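Likance home simulator, four weeks in

I paid 463 for the Likance chore pack because I wanted to know whether a robot could tidy my living room before I spent 1390 on the arm itself. Everything happens on screen, so no real mugs get hurt!

Wiping down is decent. Picking up flat things is where it all slows to a crawl — cards, post, coasters, anything thin — and I'd still beat it with one hand and a cup of tea in the other. Big clear surfaces are fine, but it dithers over little jobs for ages. Three stars from me, and I'm holding off on the arm until November.

Wood tabletop first, then the Van Gogh card with the fingers clear of it.
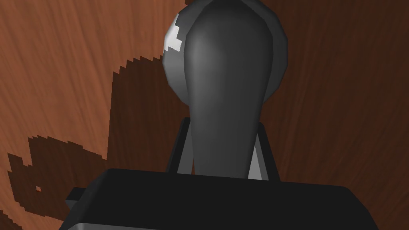
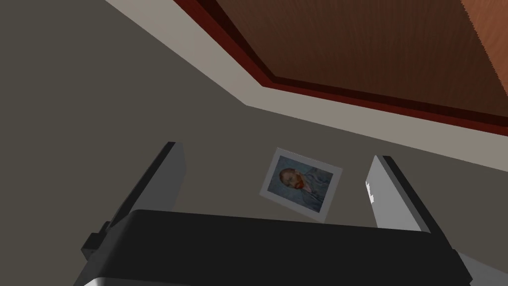

Trulldale replied: Try the slower grip setting before you give up on it. Mine handles post now, though socks are still hopeless.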